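Door furniture

Door furniture is the everyday name for all the bits and pieces fixed to a door so that it can be opened, closed, fastened, knocked upon or simply admired. The term takes in handles, knobs, hinges, bolts, letter plates and the flat pieces of metal that sit behind a handle, and it has a pleasantly homely ring to it, as though the door were a little room that somebody had gone to the trouble of fitting out.

The oldest fastenings were wooden bars and latches, often worked by a cord passed through a hole. Iron came in wherever there was a smith to hand, and for a long while the local forge set the fashion for the whole district. In Iltdale a parish account of 1362 records payment for 2 latches and a ring handle, and the pattern of twisted ring made there stayed in favour for centuries – long after neighbouring valleys had gone over to knobs.

The backplate has a humbler history, though it is every bit as useful. It spreads the pull of the handle across a wider patch of the door, covers the rough edges of the hole cut for the lock, and takes the knocks and scratches that would otherwise land on the paintwork. Long, narrow plates are favoured on doors with a mortice lock, while the small round kind, called a rose, is common on inside doors.

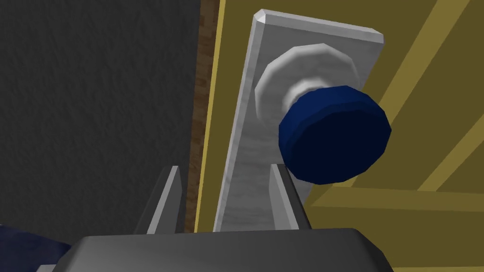

Divya Shenoy has argued that the long plate owes its popularity to repairers, who found it a very kind way of hiding the scars left by an earlier lock, and that its looks were only praised afterwards. Narayanan Chowdary takes the gentler view that people simply liked a tall plate on a tall door, and the two opinions have sat side by side in the literature ever since.

Finishes vary a good deal with taste and climate. Brass left bare will dull and darken in its own good time, and some households treasure the colour it takes on, while others polish it every Tuesday without fail. Near the sea, as at Gisuvik, stainless steel is the usual choice, salt air being very hard on plated goods.

See also: Hinge; Latch; Letter plate; Mortice lock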